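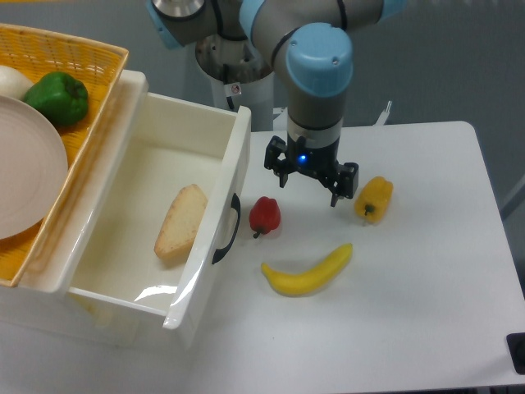

Rangement de la dînette : le tri par tiroir

Le bac unique a tenu jusqu'en février. Tout y allait en vrac, fruits, légumes, pains, petite vaisselle, et il fallait le vider pour retrouver une pièce. Je l'ai remplacé par un petit bloc à tiroirs en plastique blanc, posé directement sur la table, côté gauche. Ce billet consigne la méthode de tri et les quelques réglages qui vont avec.

Le meuble d'abord. Tiroir à parois lisses, poignée noire courbe en façade. La paroi lisse se nettoie d'un coup de chiffon et ne retient pas les miettes de mousse que perdent les aliments factices les plus anciens. Inconvénient : les pièces légères glissent vers l'avant à l'ouverture. J'ai essayé un fond antidérapant découpé dans une chute, puis je l'ai retiré, il gondolait dans les coins. Le dessus du bloc reçoit un panier ajouré jaune orangé, zone tampon pour ce qui n'a pas encore de place attribuée.

Le classement ensuite. J'avais commencé par couleur. Mauvais critère : le poivron jaune et la banane finissaient ensemble, le poivron rouge partait avec les tomates, et il fallait se souvenir de la couleur de chaque pièce avant de choisir un tiroir. Le critère retenu est la famille :

Tiroir du haut : pains et viennoiseries.
Tiroir du bas : légumes d'un côté, fruits de l'autre.

Les pains en haut parce que les tranches et les quartiers sont plats et supportent mal d'avoir un fruit rigide posé dessus. Un quartier de pain à croûte brune se range en diagonale, contre la paroi droite ; à plat dans l'axe, il bloque la pièce suivante.

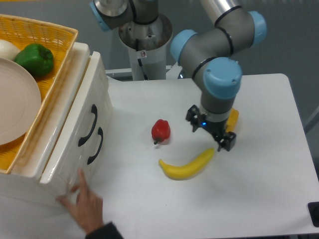
Poivron rouge et banane sur le plateau blanc.

Pour la table, une seule règle : plateau dégagé de tout ce qui n'est pas à trier. Sur un plateau blanc, les pièces jaunes et rouges se repèrent sans effort. Les blanches (œufs, fromage, oignon) se perdent davantage et je les traite en premier. Je laisse aussi un espace entre les pièces. Deux bananes côte à côte s'emboîtent par leur courbure et on en prend deux en croyant en prendre une.

Le déroulement d'une séance est fixe. J'ouvre le tiroir des pains, je le remplis, je le referme. Même chose pour celui des légumes et des fruits. Un seul tiroir ouvert à la fois : avec deux tiroirs sortis, le bloc vide bascule vers l'avant. J'ai lesté le fond avec un sachet de 200 g de sable, l'effet est net mais insuffisant si l'on tire fort.

Côté durée, je note les temps dans Timer. Première séance au bac unique : 14 minutes pour tout vider, retrouver et remettre. Première séance avec les tiroirs : 143 secondes. La comparaison est imparfaite, le lot avait été allégé entre-temps de plusieurs pièces abîmées, mais l'écart me suffit pour ne pas revenir en arrière.

Étiquetage : j'ai testé les pastilles Skelari sur les façades. Elles adhèrent bien, se décollent proprement, et le pictogramme du pain reste lisible depuis l'autre bout de la table. Celui des légumes ressemble trop à celui des fruits, je le redessinerai.

Reste à traiter la vaisselle, qui n'entre pas dans le bloc : les assiettes dépassent de la largeur utile du tiroir. Je regarde du côté d'un second module Drorketti, plus profond, à condition que les deux s'empilent.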